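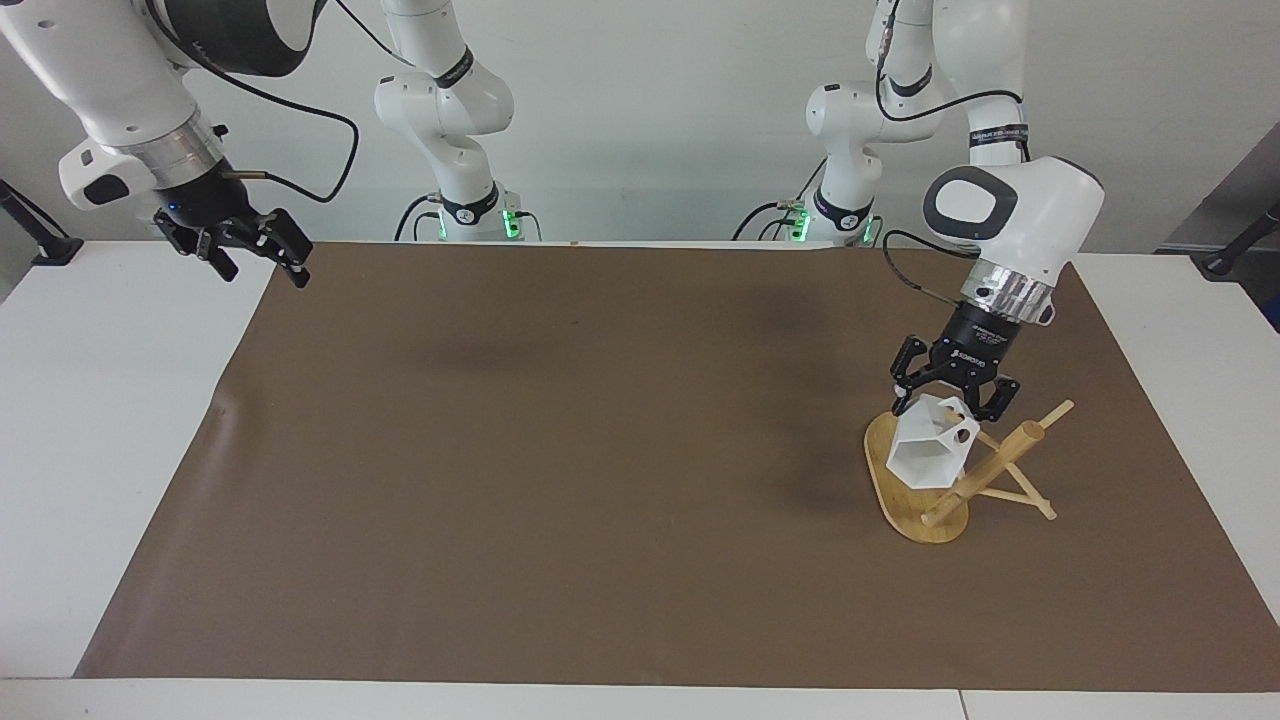 Drekirdale Public Library
Meeting Room Bookings: Frequently Asked Questions

Last updated Oct 5, 2025

Who may book a room?
Any resident holding a current library card may book. Groups from outside Drekirdale must apply in writing to the front office.

Which rooms are available?
The library has two meeting rooms, the Falto Room and the Sinora Room. The Falto Room is on the ground floor and has step-free access.

How long may a booking last?
Bookings are limited to 2 hours on weekdays. Longer sessions may be approved if no other request has been received.

Is there a charge?
Community groups are not charged. Businesses pay the hourly rate shown on the booking form – payment is due before the room is used.

May we bring food?
Cold food and covered drinks are permitted. Cooking equipment is not.

What happens if we need to cancel?
Please notify the front office by noon on the day before your booking. Groups that miss two bookings without notice will be asked to reapply.

Can we leave materials overnight?
No. The library does not accept responsibility for items left in either room.

Where do we collect the key?
Keys are issued at the Väisänen Street entrance. The person named on the form must sign for the key and return it in person.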